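From: Nayeli Zamudio
To: arm-users list
Date: 3/26/21
Subject: Re: Pirkmont two-arm kit, worth it for a small lab?

Lihua Fang wrote:
> We're looking at the Pirkmont kit for our teaching lab. Has anyone
> run it on something bigger than blocks and cups? Zosis gave us a
> quote but no demo. Mostly I want to know if the wrist view is any
> use once the grippers are in close.

Hi Lihua, hi all,

Yes! We've had ours since October and I'm still happy to come in and switch it on. Our test job is a white plastic stool, upside down on black sheeting, with both arms working at the legs and corners. It's a great test piece – big, light, and awkward to get hold of. Two views from the head camera first, then one from a wrist:

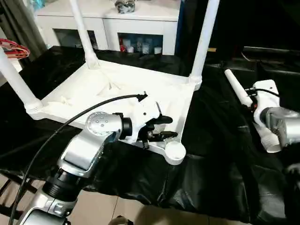
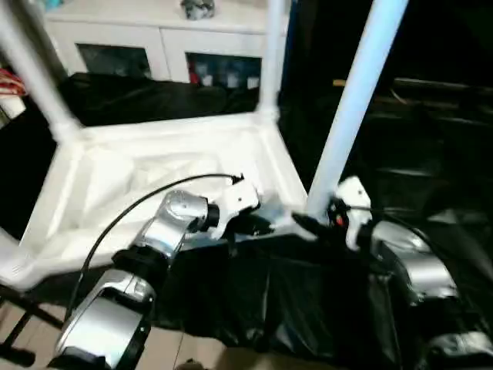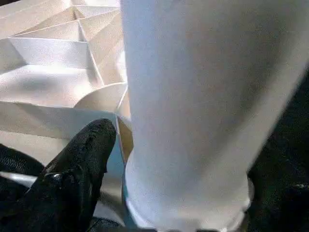
On price, we paid for the 4-hour setup call and I'd pay for it again. Catalina Alarcón and I had 2 pages of questions and got through all of them, including the one about arm-to-arm calibration, where the manual is thin. We've logged 152 runs so far.

Things I'd like to see fixed: the cable clips are too few (buy your own), and the software forgets the gripper force setting when you restart it. Write yours on a sticky note. Skikel sells a softer finger pad that should fit, but we haven't tried it yet, so if anybody has, please tell me how it wears!

As for the wrist view, I'd keep it. Up close you lose the overall layout pretty fast, so we leave the head view open next to it and look back and forth. Yolotzin Nava has our screen layout saved and can send you the file if you write to her.

Nayeli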